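Cutting mat

A cutting mat is a flat sheet placed on a table or bench to protect it from knife blades. It is used in sewing, model making, bookbinding, sign work and general workshop tasks. Most mats are green, with a printed grid in white or yellow. Grey, blue and black are also sold.

Construction

The common type is made of layered PVC. Two softer outer layers are bonded to a firmer core. A light cut parts the surface, which then closes up again, and for this reason the mats are often sold as "self-healing". The healing is partial. A deep or repeated cut along one line leaves a groove, and later cuts tend to follow it.

Thickness for bench use is commonly 3 mm. Hard plastic mats are thinner and do not close up after a cut.

Grid

The grid is a guide for placing work squarely and is less exact than a steel rule. Fine lines suit small parts. On pale goods a dark mat gives better contrast, and the edge of the work is easier to see.

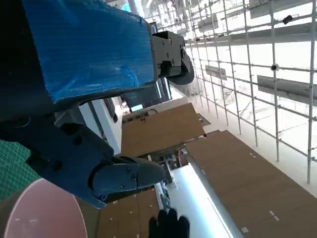 Green cutting mat with a fine white grid, lower left. Brown cardboard panels are visible beyond it.

Use with other coverings

Cardboard is a cheap cover for larger areas. It takes knife cuts badly, as the blade passes through the facing and catches in the layer beneath, but it is easily replaced. A mat and cardboard are often found in the same room, the mat at the work position and the board elsewhere.
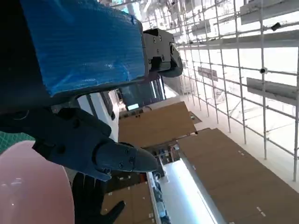

Larger mats are joined from several pieces. The Trostby bench layout, described by Nele Frerichs in a workshop handbook, uses 7 mats, each 675 mm wide, butted without tape. Tape lifts the edge of a mat and can catch a blade.

Mats are also used where no cutting is done. The surface grips small objects better than bare laminate, and the grid gives a ready reference for position.

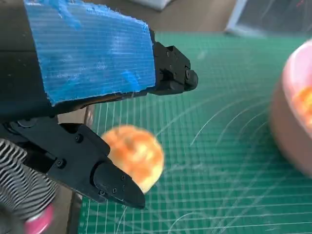
Green cutting mat and a small, round orange fruit.

Care

Mats are stored flat, away from heaters and direct sun. A warped mat seldom returns to shape. Dust and fibres are removed with lukewarm water and a little dish soap. Fruit juice and marker ink should be wiped off promptly. Mats used for food should not be used for blades or glue.

See also: Rotary cutter; Steel rule; Bench hook

Comments (3)

drakos_bindery: The Jovaretti mats we use have a black core. Worth adding under Construction?

Zoko: Mine warped in the car in April. Laid it under books for weeks, no change.

pw_hems: What about the odour of new ones? Airing it in the garage helped a bit.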